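Fixing a gripper that drops plates

Last updated 3/5/25 by Godelieve Wuyts

The Suvel gripper on our Pindale bench logged fault 719, "grip lost," and then carried on to the rack with great confidence and no plate. If yours does the same, start with the fingers and leave the software alone for now. 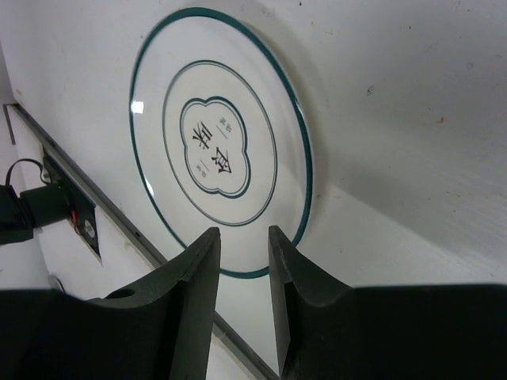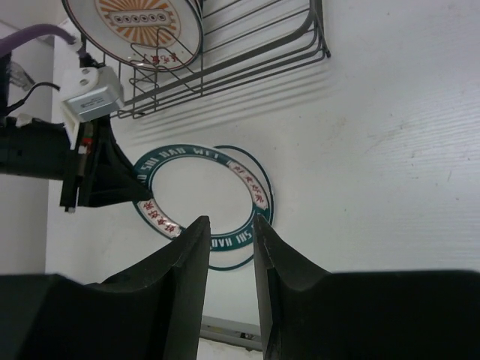 Wrist camera views with a green-banded plate at the fingertips.

1. Press the stop button. Pausing the program is not stopping. Ask my thumb.

2. Pick up any pieces before you move an arm. Shards love a finger joint.

3. Wipe both fingertips with a dry cloth. Dish soap film is the usual culprit, and it's invisible, of course.

4. Open the Tendenik panel and check grip force. Ours had slid down to 2 after an update. Set it to 25 and save twice – the first save is decorative.

5. Re-zero the fingers with nothing between them. I once zeroed them on a saucer. Don't.

6. Run the pick at low speed with a plate you dislike.

If 719 comes back, check the finger screws, then the cable at the wrist. After that it's a job for Shek support, who will ask whether you wiped the fingertips.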